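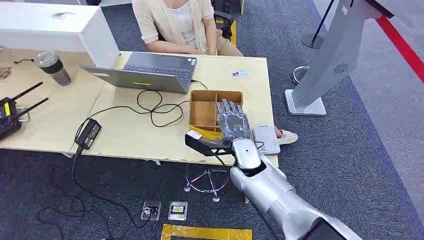
## Open day check – desk demo, Toma arm

Checked by Oana Sandu, Saturday, before doors.

- [x] Barrier belt up. Visitors stay behind it, staff only at the desk.
- [x] Yellow floor tape – still stuck down, no lifted corners.
- [ ] Cables on the carpet by the floor outlets. Trip risk. Cover before the first group.
- [ ] Cables on the desk – tangled between the power adapter and the box. Tie back, clear of the hand.
- [x] Stop button tested 3 times, OK.
- [x] Speed limit set to 240 mm/s.
- [ ] Drinks off the desk. Tumbler is next to the laptop.
- [ ] Closed shoes for whoever sits at the desk. No slippers.

Recheck at 2 p.m.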